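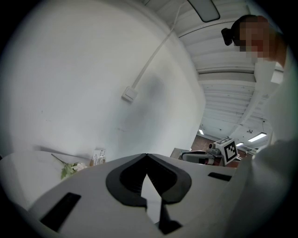

Prüfliste Leuchtschilder und Neonanlagen vor Auslieferung bzw. vor Wiederinbetriebnahme, Stand 27. Februar 2019. Gilt für alle Schilder mit eigenem Netzanschluss, auch Leihgeräte aus dem Fundus. Prüfplatz vorher freiräumen, heller Untergrund, sonst sieht man feine Risse im Acryl nicht. Eine weiße Tischplatte reicht völlig, und Deko wie die Kunstblume mit den weißen Blüten kann liegen bleiben, solange sie nicht unter das Schild gerät. Bei Trafos gilt das nicht, da kommt alles Brennbare weg. Wer prüft, unterschreibt auch. Kommentare bitte lesbar.

Kategorie: Werkstatt & Montage / Leuchtwerbung / Checklisten

Prüfling: Schriftzug "Dostero", Schaufenster innen, Acrylhaube klar
Geprüft: Borghild Myklebust

1. Gehäuse
Haube fest, keine Sprünge - ok
Bohrungen entgratet - ok, unten rechts nachgearbeitet
Schutzfolie innen entfernt - nein!! Rest klebt noch hinter dem D. Vor dem Verpacken raus.
Aufkleber mit Seriennummer vorhanden - ok, aber schief. Bleibt so.

2. Röhren
Halter vollzählig, Röhre sitzt spannungsfrei - ok
Elektrodenkappen - eine war locker, neu aufgesetzt
Schwarzfärbung an den Enden - keine
Flackern nach 20 Minuten Dauerbetrieb - nein. Leises Brummen, kommt vom Trafo, noch im Rahmen. Beim nächsten mal nochmal hinhören.

3. Anschluss
Netzkabel ohne Knick und Quetschung - ok
Zugentlastung - Schraube war nur handfest. Nachgezogen. Ist jetzt schon öfter vorgekommen bei der Serie, bitte in der Vormontage ansprechen
Stecker, Sicherung - ok
Schutzleiter durchgängig - gemessen, ok, Wert steht im Messprotokoll
Zugschalter - entfällt

4. Aufhängung
Haken 2 Stück beigelegt - ok
Ösen am Gehäuse verklebt und verschraubt - ok
Belastungsprobe 5 Minuten mit Prüfgewicht - ok, nichts nachgegeben
Kette - Kunde nimmt eigene. Hinweis auf Lieferschein ergänzen, sonst haften am Ende wieder wir.

5. Montageort (nur wenn wir selbst hängen)
Altbau, laut Kunde Baujahr 1899, Decke Putz auf Lattung. Also keine normalen Dübel! Balken suchen, sonst gar nicht bohren. Abstand zum Vorhang min. 200 mm, steht so im Plan, vor Ort nachmessen. Steckdose liegt hinter der Theke, Kabelweg noch unklar. Kabelkanal weiß mitnehmen.

6. Papiere
Konformitätserklärung - liegt bei
Montageanleitung deutsch - liegt bei, alte Fassung, Seite mit Entsorgung fehlt. Neu ausdrucken
Hinweis Sonderanfertigung / keine Rücknahme - unterschrieben zurück

Zweiter Prüfling: "Honia", Außenschild, kommt von Zulthorpe zurück
Dichtung oben porös, Kondenswasser in der Haube. Nicht freigegeben. Nicht einschalten, auch nicht kurz zum gucken. Netzstecker ist mit rotem Band gesperrt, Band bleibt dran bis die Dichtung getauscht ist. Trafo (Swati) extra prüfen, Vergussmasse hat eine Blase neben der Klemme. Ersatz ist angefragt, Liefertermin noch offen.

Offen:
- Folienrest Dostero
- Anleitung neu
- Dichtung + Trafo Honia
- Prüfgewicht zum eichen geben, spätestens September

Freigabe Dostero: ja, nach Folie. Freigabe Honia: nein.
B. Myklebust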